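4. Bin setup and first pick

Read Section 3 (Arm mounting and E-stop) before you start. The arm must be powered, in manual mode, and held at its park position.

4.1 Securing the bin

1. Place the metal bin on the tabletop with its high panel on the far side.
2. Clamp the bin wall with a bar clamp. Tighten by hand only.
3. Push each corner of the bin with your palm. If it shifts, reposition the clamp and repeat.
4. Teach the four floor corners as frame BIN_A. Save.

CAUTION: Re-teach BIN_A whenever the clamp has been loosened. An offset of 3 mm is enough to drive the fingers into a wall.

4.2 Loading the blocks

5. Put the red and green blocks in the bin. Do not stack them for the first run.
6. Leave the blocks at whatever angle they fall. The Clastura picker script handles rotation in the plane of the floor but not blocks standing on end. 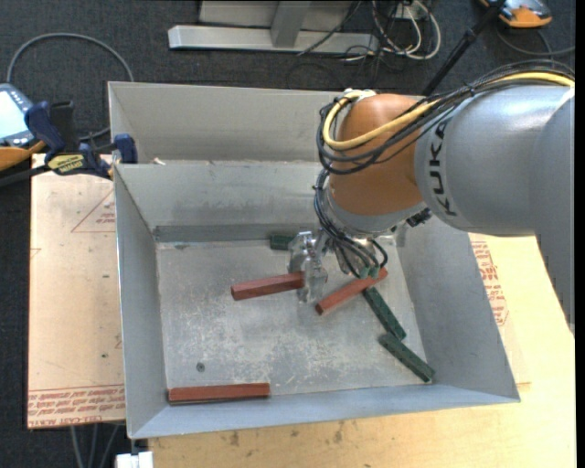
7. Set the approach height to 38 mm above the block top.
8. Set jog speed to 15 percent and step through one pick with the enabling switch held.
9. Watch the cables at the wrist during the descent. Stop if a loop drops below the fingertips or catches on a block.

Note: Blocks close to a wall are rejected if the open fingers would touch it. Message 20 (NO CLEAR GRASP) is normal in this case. Move the block toward the center and restart the cycle.

4.3 Cable check

10. Jog the wrist to both ends of its working range, slowly.
11. Confirm that no connector is under tension at either end.
12. If a cable pulls tight, return to park, release the arm power, and add slack at the wrist.

WARNING: Keep hands out of the bin while the arm is enabled, at any speed.

Revised March, W. Halliday. Finger offsets are listed in Section 5.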